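4.2 Placing the board and setting out the blocks

The Viltum board is supplied without feet and lies flat on the perforated table.

1. Wipe the table surface with a dry cloth. Remove grit from the holes under the board area.

2. Lower the board onto the table with the long edge toward the user. Do not drag it - the underside scratches easily.

3. Press on each corner in turn. If the board rocks, lift it and check for a raised bolt head underneath.

4. Set out the blocks from the Bemuria shape set on the upper face. The order is free, but leave a finger's width between neighboring pieces. 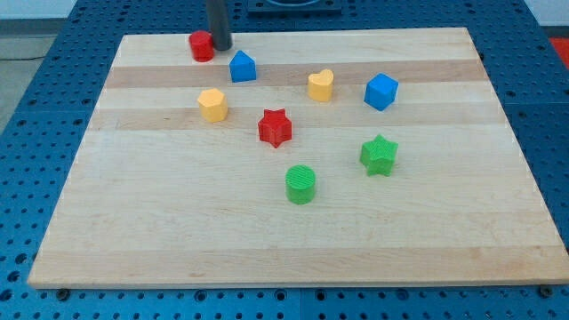 Can the board be oiled?
Use a thin coat of Widmer board oil, applied with a lint-free cloth, and wait 13 hours before putting the blocks back.

5. Check that every block rests fully on the wood. A block that overhangs the edge will tip when touched.

6. Record the board number on the Iltow sheet (see section 6).

Note: Bands of darker wood are normal in a glued board. They do not mark positions for the blocks.

CAUTION: Do not store the board in a room above 62 percent humidity. The glue lines may open and the surface will no longer be flat.

CAUTION: Small parts. Keep the blocks away from young children.

Replacement blocks are ordered by shape and color under part group 2000.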